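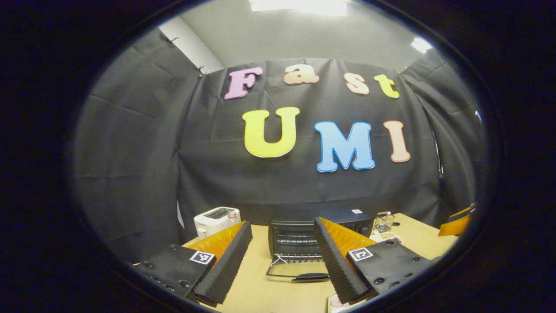 How to Check a Politician's Claim Against the Public Record

I love doing this. Give me a mayor with a confident sentence and a free evening and I'm happy! Everything below can be done from your kitchen table, and you don't need to be a reporter.

1. Write the claim down word for word

Get the exact sentence, from the meeting video or the transcript if you can. Last July a Zullevdale council member was quoted all over town as saying the city had "lost 704 jobs." What she said on the recording was that 704 positions had been left unfilled. Those are very different things, and half the arguing that week was over a sentence she never spoke.

2. Pull out the part that can be checked

"Our streets are a disgrace" is an opinion, so let it go. "We paved fewer miles than Dandusel" has a number hiding in it. Underline that bit and ignore the rest for now.

3. Find the first place the number appeared

News stories quote press releases, and press releases quote reports. Keep clicking backward until you hit the report itself (budget books and meeting packets are gold mines, and the appendix is usually the best part). If it isn't online, call the city clerk and ask for the document by name. Clerks are wonderful people and they know where everything is.
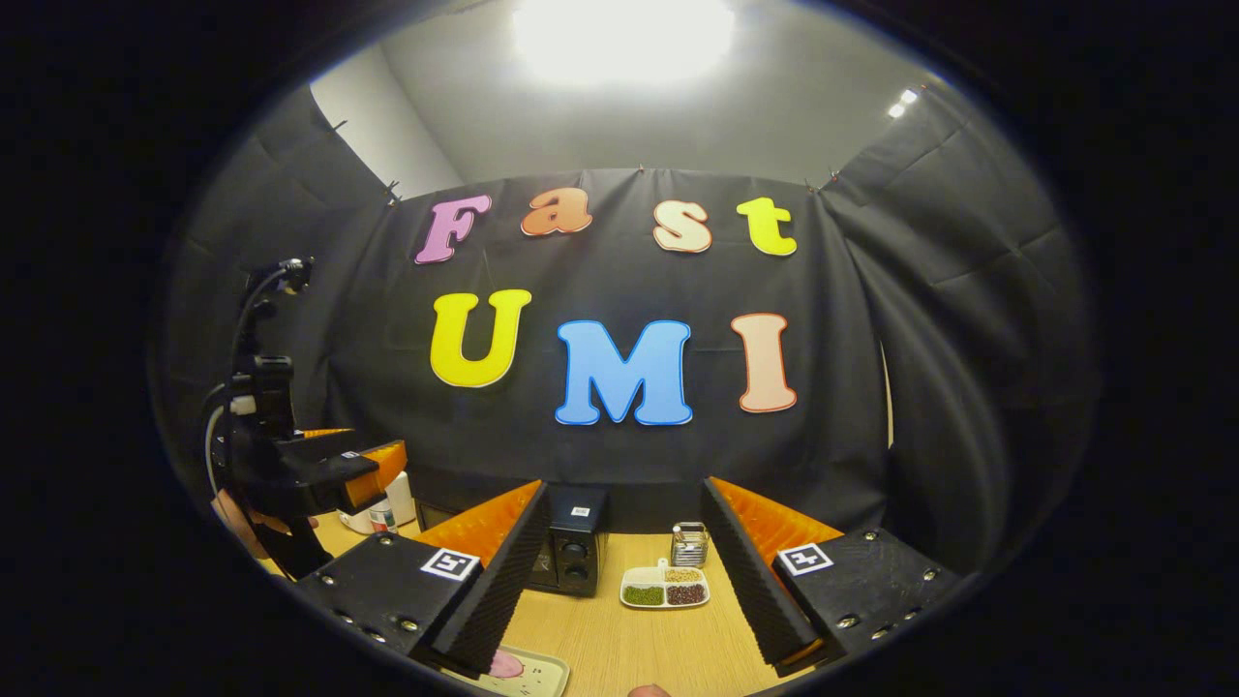

4. Look at the dates and the edges

Does the figure cover a calendar year or a budget year? The whole county or only the city? I once spent a whole evening on a claim that 1,802 voters had been dropped from the rolls in Padar. The number was right! It covered 5 years, though, and included people who had moved away or died.

5. Ask the person who said it

Send a short, polite email with one question in it. My friend Oanh Âu keeps hers under 200 words and gets far more replies than I do. Give them a few days, and save whatever comes back.

6. Write up what you found, including the parts you don't like

This is the tough one. Check your own side's claims with the same steps, link every document, and if you get something wrong, fix it at the top of the page where people will see it.

Related posts
How to read a city budget without falling asleep
Cassim school bond: what the ballot language says
Your first public records request
Who draws the ward lines in Dandusel?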